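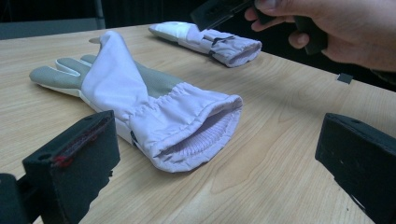 The Voltstead hand tool is a two-finger gripper carried by a person and used to record handling tasks on soft goods. Its upkeep centers on the fingers, which are removed and checked at the start of each recording block. Each finger is a black block with a small hole in its top surface. Gloves are a common test item: a gauntlet with a wide, open cuff and a gathered wrist is laid flat between the fingers, while a second glove, rolled into a bundle, can be set farther back on the table. Loose fabric of this kind catches on burrs, so the inner faces are wiped and felt by hand for raised edges.

Setup

The tool is set up with the drive unpowered. The fingers are seated on the carriage, the screws are started by hand, and both sides are tightened in turn. Uneven tightening tilts one finger and leaves a wedge-shaped gap when the tool is closed. The gap is checked against a strip of plain paper, which should drag evenly along the full height of both faces. The zero position is stored only after this check.

Maintenance

The Teoh service sheet calls for fresh grease on the carriage rail every 4000 closing cycles. Old grease is removed first with a dry cloth — solvent is kept away from the finger pads. Cable ties on the handle are replaced in February along with the trigger spring.

Faults

Fault code 3501 is logged when the two fingers report different positions at full close. The usual cause is lint in the rail. If cleaning does not clear the code, the Amport connector behind the handle is reseated and the zero position is stored again. A worn carriage is replaced as a unit. Units of the older Stadia pattern use a longer screw, and their carriages do not fit the current handle.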